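Setting up the Wundton for your first dance night

I wrote these notes for Thitima Kamolrat when she took over the sound desk at the Geravholm ceilidhs, and they've grown a bit every December. They cover the Wundton, the little box that takes a button accordion (or a piano one, I'm not fussy) from the player's lap to the hall speakers. If you've already fitted the microphones inside the grille, skip to step 4.

Before you start

You'll need the Wundton itself, both clip microphones, the short lead with the yellow collar, a long lead to the desk and a soft cloth. Put the accordion on a chair with its bellows strap done up. Please do the strap! I once picked up a Maillard by one end with the strap hanging loose and the noise it made still comes back to me at night.

Fitting the microphones

1. Wipe the treble grille and let it dry. The sticky pads hate polish, and accordion players love polish.

2. Press the first microphone on near the top of the grille, a hand's width from the edge. The second goes towards the bottom. If you put them both in the middle you'll get a lovely loud middle and the high notes will vanish.

3. Run the thin cables down the back of the grille and tape them where the player's wrist won't catch. Ask the player to go through a fast reel while you watch the wrist. They always say it's fine before they've tried it.

Note: the bass side has its own microphone socket, marked B. I leave it empty for small halls. The left hand carries well enough on its own, and a boomy bass turns a waltz into soup.
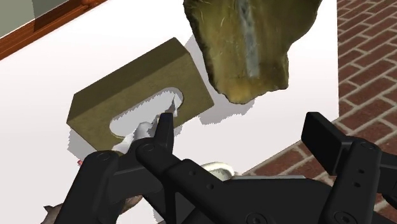 Connecting to the desk

4. Turn the Wundton's volume right down and mute the channel on the desk. Both, every time.

5. Plug the microphones into sockets 1 and 2, then the long lead into the socket marked OUT. It should click. If it doesn't click it isn't in, however much it looks as if it is.

6. Switch on the Wundton and wait for the green light to stop blinking. Then unmute the channel and bring the volume up slowly while somebody plays. I ask for a slow air first and then the loudest march they know, because what you're after is a level that copes with the march.

Caution: never pull a microphone plug out with the channel live. The thump is horrible in a small hall and it can finish off a speaker.

Setting the tone

7. Start with all the tone knobs pointing straight up. Walk to the back of the hall and listen from there (take your coat, the Skandivthorpe hall is freezing by the doors).

8. If it sounds honky, as though the tune's coming through a drainpipe, turn the knob marked 500 down a little. If it's harsh and makes you want to squint, try the one marked 2,000 instead. Small turns, and go back for another listen in between.

9. When you're happy, save it. Hold down the round button until the light goes orange, turn the dial to an empty memory and press again. Kalliopi Ristić's own setting lives in memory 2, so leave that one alone! She plays a very bright old instrument and it took us a whole evening to get it right.

If it squeals

Feedback nearly always means a speaker is pointing at the player. Move the speaker first and only then start fiddling with knobs. If the player really wants to hear themselves, put the small monitor on the floor in front, tilted up, and keep it quieter than they ask for.

If you hear a steady hum, swap the long lead. If there's still a hum, run the Wundton on its battery and see whether that clears it. Mine did this for months and the culprit was the plug for the tea urn.

Packing away

10. Mute the desk, turn the Wundton down and switch it off, in that order. Peel the pads off from one corner and stick them back on their card. Coil the leads loosely, and put the one with the yellow collar in the lid pocket, where the next person can find it.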